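Projects > Sports Studies > Student Reports

Overview Reports Methods Archive

4 min read

Do Tired Legs Miss Free Throws? My Project Report

I picked this topic because I miss a lot of free throws late in games and wanted something to blame. My coach says it's in my head. I say it's my legs! So for my final project I decided to test it with the Flevstead rec league, which I've played in since middle school (badly, mostly off the bench).

What I looked at

The league let me use its score sheets from last season, 52 games in all. Every free throw is marked by quarter, so I could split them into first half and second half without having to guess. That gave me 3051 attempts to type in, and I typed every one of them myself over two weekends with a bag of pretzels next to me.

I also wanted some shots where I controlled how tired people were, so I set up a small test at the Merrick gym. Players shot a set of free throws fresh, then ran the court until I blew the whistle, then shot again with a short breather in between, like you'd get in a real game. We took 400 shots this way, half fresh and half tired. I had hoped for up to 1000, but the volleyball team needed the floor back and people had homework.

All of it went into Kindura, the stats program our school uses. It's fine once you get used to it, although it kept sorting my fourth quarters ahead of my thirds and I lost a whole evening to that. 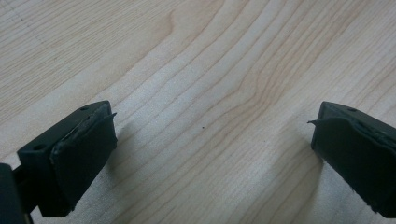 What I found

In the league games, the second half was a little worse than the first, but the gap was so small that I wouldn't bet lunch on it. Overtime looked awful, and I got really excited about that until I noticed how few overtime free throws there were. I left those out of my main chart.

The gym test was clearer. Most players shot worse after running, and their misses were mostly short, hitting the front rim or nothing at all. A couple of people got better, which annoyed me at first! One of them told me she always rushes when she's fresh and slows down when she's out of breath, so maybe I should have timed the shots too.

Problems with my project

Players in my test knew what I was looking for, and I think some of them were acting tired. Also, the same good shooters get fouled late in close games, which could hide a drop in the league numbers. I didn't have a good way to fix that.

What I'd do next

I'd like to run the test again with the Diltier summer camp, where there are more players and the gym is free all morning. I'd write down where each miss lands from the start, instead of adding that column halfway through like I did this time.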